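# Laissez vos murs tranquilles

J'ai repeint mon salon en juillet, et je le regrette. Le résultat est correct, la couleur aussi, ma belle-sœur a même dit « ah, c'est lumineux » (venant d'elle, je prends). Mais j'y ai laissé deux semaines de congés et 179 euros de peinture, et ce que j'ai recouvert me manque.

Sur l'ancien mur, il y avait la trace du vélo que je rentrais l'hiver, les coups du canapé qu'on avait monté à quatre en jurant dans l'escalier, et une tache que personne n'a jamais voulu revendiquer. Dix-huit ans dans le même appartement, ça s'écrit quelque part ! J'ai passé deux couches de blanc là-dessus parce que j'avais honte quand les gens venaient dîner. Les gens, je précise, n'avaient jamais rien remarqué.

Mon amie Mieke Bakker, qui loue des bureaux chez Basitz, m'avait pourtant prévenue. Elle trouve que nous vivons tous comme si l'agent immobilier allait sonner dans cinq minutes. Et c'est vrai qu'on a pris une drôle d'habitude : on entretient son logement pour le prochain occupant, pour l'annonce, pour la photo. On achète des patins pour les chaises, on gronde les enfants qui frôlent la cloison avec leur cartable, on s'excuse du désordre avant même que l'invité ait posé son manteau.

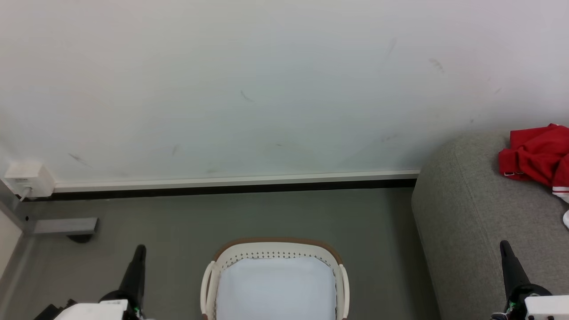
Je me suis mise à regarder les murs des autres, depuis, avec une curiosité un peu indiscrète. Ceux des cages d'escalier, des salles d'attente, du café où j'écris ces lignes (le café, lui, n'a pas vu un pinceau depuis l'euro, et il est toujours plein). Un mur blanc avec quelques éraflures grises, un trait en biais par-ci, une petite courbe par-là, franchement, qui est-ce que ça dérange ? Moi, ça me repose. Je me dis qu'ici on a le droit de reculer sa chaise.

Bon, je vois venir l'objection, Ward Michiels me l'a faite trois fois au téléphone : et l'état des lieux, alors ? Il a été locataire toute sa vie, il sait ce que coûte un trait de semelle sur une plinthe quand le propriétaire est de mauvaise humeur. Je lui donne raison sur ce point, et je trouve même que c'est là qu'il faudrait se fâcher. Une marque laissée par des gens qui ont habité un lieu, c'est de l'usure, et l'usure est comprise dans le loyer. Les trous gros comme le poing, c'est une autre affaire, on est d'accord.

Quant au salon, j'ai recommencé à rentrer le vélo. La première trace est arrivée un soir de pluie, à hauteur du guidon, bien noire. J'ai sorti l'éponge, par réflexe, puis je suis allée faire à manger.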